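Setting up the shot clock and scoreboard
2/12/19
By Hường Đàm

These steps are for the table crew at basketball games using the Canby 503 console. Set up before the teams come out to warm up.

1. Plug the console into the scoreboard lead and switch on at the wall, then at the back of the console.
2. Hold MODE until the display shows GAME. Choose your league's period length and press ENTER.
3. Enter the team names. Home always goes on the left.
4. Set team fouls to 5, so the bonus light comes on at the right time.

Note: changing the period length later clears the score – write it down first.

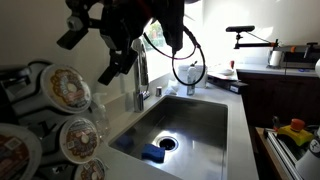

Skimbridge, April

The shot clock units go behind each backboard and are paired one at a time.

5. Switch on the first unit and press PAIR on the console. Wait for the green light.
6. Do the same with the second unit.
7. Start the game clock, let it run, then stop it. Both shot clocks should stop with it.
8. Test the horn once. Volume 18 is enough for most school halls.

Caution: do not pull the lead out while the horn is sounding. Keep drinks off the table.

If a shot clock shows E400, it has lost the console. Switch that unit off, wait for the display to go blank and repeat step 5. Play can carry on with the other unit covered until both are working – tell the referee first.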